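Stotlow Neighbors' Newsletter
December 2024
By the Newsletter Desk
419 views | 10 shares | 9 comments

The Great Bin Switch, Four Months On

Back in August the town of Stotlow swapped our weekly trash pickup for one every other week, and handed the contract to Brullar. The leaflet promised "a fresh approach." In the heat of that first month, fresh was a brave word to choose.

Things have settled down. Most of us now know which week is ours, or at least which neighbor to copy. The trouble is that half of Vida Street copies the other half, and in early fall both halves rolled their bins out on the wrong night and left them there for two days, like guests who had misread the invitation. 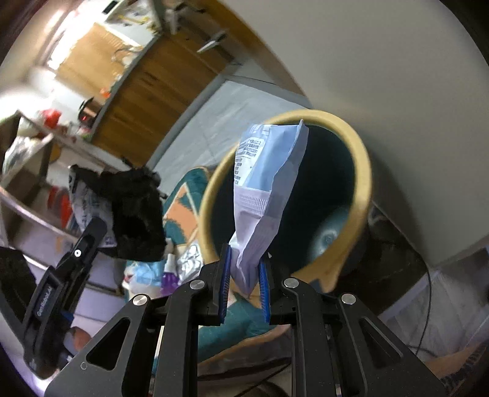
Packaging is what fills the bins at this time of year. The gifts are small and the wrapping is heroic. I ordered a set of hooks last week and had to take out a box, a smaller box and a bag before I met a hook. Soft packets are the worst of it, the crumpled pale blue sort with a label in print too tiny to read, so any advice on where to put them goes straight past me. Brullar's rule is that they go in the gray bin, flattened. Mine spring back as soon as the lid is down.

Cardboard goes in the green bin, cut to fit. The crew will not take boxes stacked beside it, and they will leave a sticker to tell you so. I have three stickers. If you have a truly large box, the drop-off yard on Skistuslow Road takes them for free, up to 100 pounds a visit, and you get to stand in line with everyone else who bought a television.
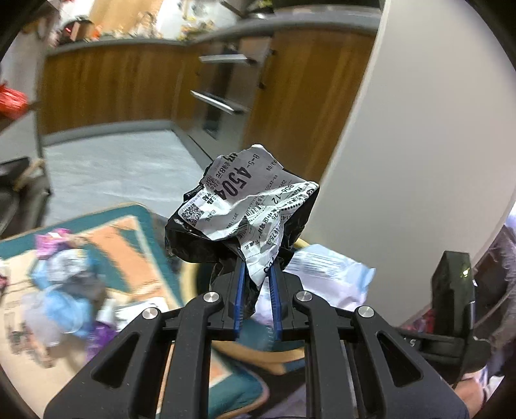
The yard keeps short winter hours, 9 to 4, and shuts for the holiday week, when we will all want it most. I asked the town office about this and was told that it had been noted. I have been noted before and know not to wait by the phone.

Pickup for the even side of the street moves back one day after New Year's. The odd side stays as it is. Please check your own house number before copying mine.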